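## 4. Loading the Girkico shoe rack

1. Set the rack on a level floor, at least 26 inches from any heater.
2. Push each shelf down until both clips click.
3. Loosen the laces before you put shoes away.

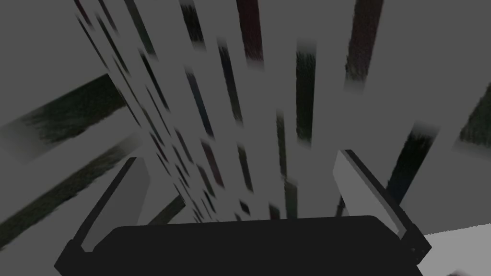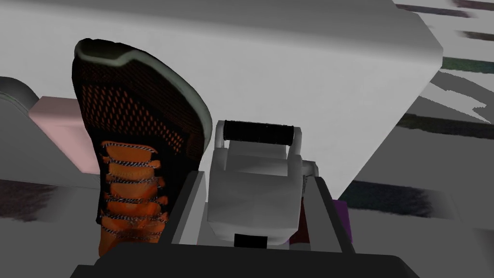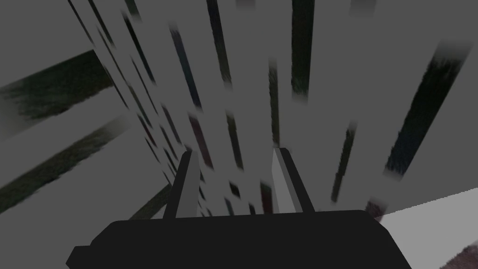 *Second picture: black and orange sneaker, toe up.*

4. Put heavy boots on the bottom shelf.
5. Check the clips again every November.

**Caution:** Do not load the rack with more than 200 pounds. Do not let children climb on it.

**Note:** Wall straps are sold separately.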